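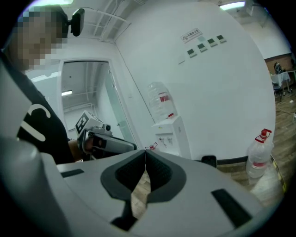

The Slow Slip

How one loose strap taught a robot arm to miss, and why it took 17 days to find out

Bríd Keogh had been looking forward to the cup demonstration since November. Her team at Visham had spent long afternoons with grippers in their hands, picking things up and setting them down again, so that the arm they call Aretti could learn to do the same from the recordings. It was a plain little job: lift a paper cup, carry it across a table, put it on a tray.

Aretti lifted the cup beautifully. Then it carried it across and pressed it straight down into the tray, two centimeters lower than it should have, and kept on pressing until the cup folded and the tray cracked. Lauri Lappalainen hit the stop button. He had been standing well back, I'm glad to say, but his coffee was on the same table and it did not survive.

What followed was the sort of hunt that anyone who has ever chased a rattle in an old car will recognize. They blamed the arm first, naturally. They swapped a joint motor and the cup still got crushed. They blamed the software next, and Lauri spent the better part of a week going through it line by line, finding a couple of small mistakes that he was quite pleased to fix and that made no difference at all.

It was Bríd who went back to the people. Everything Aretti knows about where a hand is comes from recordings of somebody's hands, and in many of those sessions the position of each wrist is worked out from a patterned cube strapped to it. If the cube sits where the computer thinks it sits, all is well. If it creeps toward the elbow over a warm afternoon – and arms do get sweaty – the recorded hand slowly parts company with the real one. 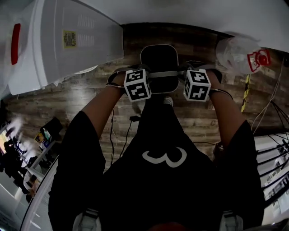 A little at a time

The slip was so gradual that every check passed. Each recording was compared with the one before it, and from one to the next there was hardly anything to see. Bríd finally laid the first of a session beside the last, and there was the gap, plain as day. The buckle on one left strap had worn smooth and would hold for maybe half an hour.

"I was cross for an evening," she told me, "and then mostly relieved that it was a buckle."

By the time they had traced it through, 638 recordings had to be set aside. Some may be rescued with a correction, though Lauri is doubtful and would sooner record them again.

What they changed

The straps are new, with a stitched line to show if they have moved. Everyone stops after 30 minutes and touches both wrists to a fixed block on the bench, and if the reading is off, that half hour gets thrown out on the spot. Aretti also has a limit now on how hard it may push downward, something Lauri admits should have been there from the first day.

The cup task is back on the schedule, with a metal tray this time. Coffee stays in the kitchen.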